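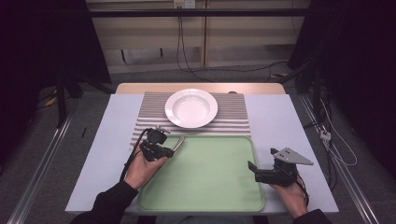
August. Metau, table decorations, dried orange slices and salt dough, first proper batch. Sandoval want 40 place settings for their Christmas dinner, each with a slice, a salt dough star with a name on it and a sprig of something green, tied up together in a bundle that sits on the plate. The green can't be decided until December so I am leaving it out of everything below and using bits of string where it will go. For judging size I am working to a plain white plate with a broad flat rim and a shallow well, on the ribbed grey and white mat. The bundle has to sit inside the well. If it rests on the rim it tips, and the slice ends up face down on the table. So the star can be no wider than the palm of my hand across the points, and the slice wants to be a small orange and not one of the big navel ones we used last year.

Last year's notes are thin. There is one line saying "low oven, long time" and another saying "not the kitchen radiator". I have tried to be fuller this time.

Oranges

Cut by hand with the bread knife. I know the mandoline is quicker but it drags on the pith and the slices come out thicker on one side. Threw away the ends. Pips pushed out with the tip of a skewer before drying, because they go dark and then fall out in the box anyway and leave crumbs on everything.

Blotted each side on a tea towel, pressing fairly hard. Second lot not blotted at all, to see. The blotted ones were ready well before the others and stayed a better colour. The unblotted ones went brown at the rind and one stuck to the rack so badly it tore. No need to try that again.

The Pinodier oven runs hot at the back left. This has been true since we got it and it is still true after the new seal. Slices in that corner were leathery while those by the door were still soft in the middle. I turned the rack round every hour and flipped the slices each time. On the lowest mark it took five hours for the blotted ones. I stopped when they felt dry to the touch but would still bend a little, and left them on the rack overnight with the oven door open. By the morning they were stiff.

Colour is a good dark amber with the light behind it. Laid flat on a white surface they look duller, more like toffee. On the plate they will be flat, so this matters. A thinner slice would let more of the white through. Next batch cut thinner, and accept losing a few.

Smell is mild. Someone asked whether we could add clove oil. I would sooner not, with food on the table.

Salt dough

Usual mix, two of flour to one of salt and one of water. Held back a little of the water and didn't need it in the end. Kneaded until it stopped feeling gritty, then wrapped it and left it for half an hour while the oranges had their turn. Fine salt this time. The coarse stuff we had left over from the gritting bin weather does not dissolve and you get pits in the surface, which show badly once painted.

Rolled between two strips of wood so the thickness is even. Cut with the small five-pointed cutter. The points are the weak place. On the first sheet I lifted them off the board with a palette knife and nearly every one had a bent point by the time it reached the baking sheet. Second sheet I rolled the dough out straight onto baking paper, cut the stars, pulled the waste away from round them and moved the whole paper across. Much better. Do it that way from now on.

Hole for the ribbon made with a drinking straw before baking. Keep it well in from the point. Two cracked through where I had gone too near.

Names. Tried three ways of doing them:

Rubber letter stamps pressed into the raw dough. Neat, but long names run off the edge. Anything over six letters has to be split on two lines and then it looks like a parcel label.

Written with a fine brush after baking. Looks the nicest. Slow, and my hand gets worse as it goes on.

Written on card and the card tied to the star. Quick, and Sandoval can change a name on the day. I don't like the look of it much but it may be what they need, given how often the list changed last time.

I will make up one of each and let them choose.

Baking was low and slow again, four hours, turned over halfway with a cooling rack on top for the last part to stop them curling. A few had puffed slightly in the middle. Pricking with a pin before they go in might help. Underneath they were still a shade darker than on top when they came out, which I take to mean they had more to give up, so they are on the shelf over the boiler until I look at them again.

Paint and varnish

Left one star bare, gave one a coat of white emulsion, gave one white emulsion and then a rub of gold wax on the points and edges. The bare one looks like a biscuit. A child will try to eat it. It's only flour and salt but it would be a nasty surprise. White with the gold rub is the one I would choose. White alone disappears against a white plate, as you would expect, and the gold edge is enough to bring it back.

Matt varnish, two thin coats, both sides and inside the hole. Do not skip the back. The ones from two years ago that went soft in the loft had only been done on the front.

The gold wax tin is nearly empty and the shop on the corner has stopped keeping it. Put it on the list.

Ribbon

Novach sent the sample card. The narrow dark green velvet is lovely and frays as soon as you look at it. The cotton tape doesn't fray but has no life in it. The grosgrain is a fair middle, ties well and holds a flat bow, and the ribs on it sit nicely with the ribs on the mat. They have the grosgrain in a green and a dull red. Red looks too much with the orange slice. Green then.

Length needed for one bundle, with a bow: I cut three and undid them all and the longest was only just right. Cut longer than you think and trim. Ends on a slant.

Novach's price drops if we take the big reel, and the big reel is far more than 40 bundles will use. But there are the paper chains for the spring fair as well, and ribbon keeps. I would order the big reel.

Paper stars, small, for scattering

Sandoval also want the little folded strip stars to scatter down the middle of the tables. They said 3,000. I wrote the number down and asked again and it was still 3,000. Folding them is easy enough once you have the knack, and I did a small bowlful while the dough was in the oven, but it's hard on the thumbs and I would not want to do it all in one go. Start now, do a jar at a time in the evenings, and anyone who is waiting for a kettle can do a few.

Strips need to be cut very straight or the star won't puff. The guillotine is leaving a burr. It needs either a new blade or someone to clean the old one.

White, cream and the pearly green. The pearly paper is slippery and the first knot slides open, so give it a firm crease before you start winding. Cream is the easiest to work with. I'd do mostly cream.

For carrying made-up stars across the room, anything flat with a lip will do. A box is no good, they nest into each other at the bottom and the points get squashed. Spread them out in a single layer until they are counted into jars.
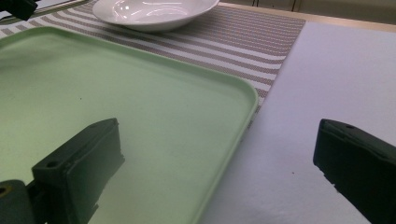 Packing and storing

It's a long way from August to the dinner and the damp will get at everything if it can. Last year's slices went tacky in the cupboard by the outside wall. So:

Orange slices in the big glass jars with a sheet of kitchen paper between layers and a sachet of the silica stuff at the bottom. Check once a week for the first month. If any feel soft, back in the oven for an hour, the whole jar, as you won't find all the soft ones by feel.

Stars flat in shoe boxes, tissue between, never more than four deep. Write on the lid, not the side. The boxes get stacked.

Ribbon stays on the reel until the bundles are made up.

Bundles not to be tied until the last week. I tied one up tonight to see how it held, and left it on the shelf by the window, where it will get the worst of the sun. I'll see what colour the slice has gone by the end of the month.

Still to do

Thinner slices, second batch, same oven time to start with and look sooner.

Pin-pricked stars against not pricked, same sheet.

Ask Sandoval for the longest name on the list.

Ask them too if the plates on the night have a well like this one or are flat all over. If flat, the bundle can be wider and I can stop worrying about the rim.

Gold wax. Guillotine blade. Fine salt, two bags.

Oven off 9.40 in the evening, boiler shelf full, dough scraps in the green bin.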